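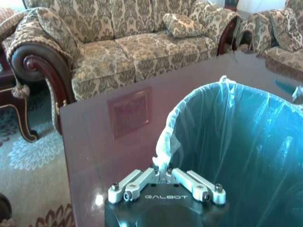 Wollgate has spent the better part of April deciding which fingers a household robot ought to have, and has so far decided that it will need May as well. The small automation lab is comparing two sets of gripper fingertips, the Stilis and the Egger, on the sort of chores most people do while thinking of something else. Bin liners top the list. A clear liner folded over the rim of a blue-green bin has very little to hold on to, and the lab's preferred grip is a pinch right at the edge, fingertips closed on a bunched bit of plastic. Anything further down the side and you're mostly holding wrinkles.

"We began with blocks," said Seraina Oberholzer, who runs the trials. "Everybody's gripper is brilliant at blocks."

The project, called Drendanum for reasons lost in a grant application, has logged 3,835 grasp attempts to date. Of those, 1,712 involved thin plastic in one form or another, and 617 of that lot were written down under the heading "unclear." Oberholzer would like the heading abolished. Reto Schnyder, who invented it, would like to know what she proposes to call a grasp where the fingers close, the software reports success, and the bag has not been informed.

Between the two sets of fingertips, the early numbers favour Stilis on film and Egger on anything with a bit of body to it, such as cushions, folded towels and the team's mail. The Stilis pads are softer and wear out faster. The Egger pads last, but have a habit of pushing a liner away just before they close, like a person reaching for a cheque in a restaurant.

Camera placement has turned into a second argument. Reto Tanner favours the view from the wrist, which gets close enough to follow a single crease. Ionuț Oprea prefers the one from the head, which takes in both arms, the coffee table and the sofa behind it, and therefore has some chance of noticing what the other hand is up to.

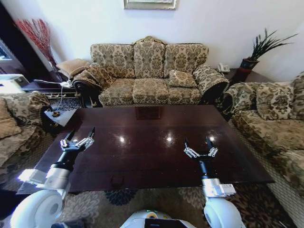

The two men have agreed to record from both and to each analyze the other's favourite, an arrangement Oberholzer describes as "diplomatic" and Oprea describes as "homework."

Neither camera is fond of polish. A glossy tabletop throws the lights and a blurry version of the sofa back at the lens, and the depth estimates near the surface go soft as a result. Tanner suggested a tablecloth. He was reminded that the whole point of testing with living-room furniture is that people own it, and that they are unlikely to cover it up as a favour to a neural network.

Controllers have been the quiet part of the program. The team tried position control, which is tidy and tears things, and force control, which is gentle and occasionally wanders off. A blend of the two is now standard on both arms, with a force limit that Seraina Moser arrived at by hand over one long Wednesday and has declined to revisit.

Next month's list includes tying the liner shut. Schnyder has already drawn up a second column for "unclear," and Oberholzer has asked him to keep it narrow.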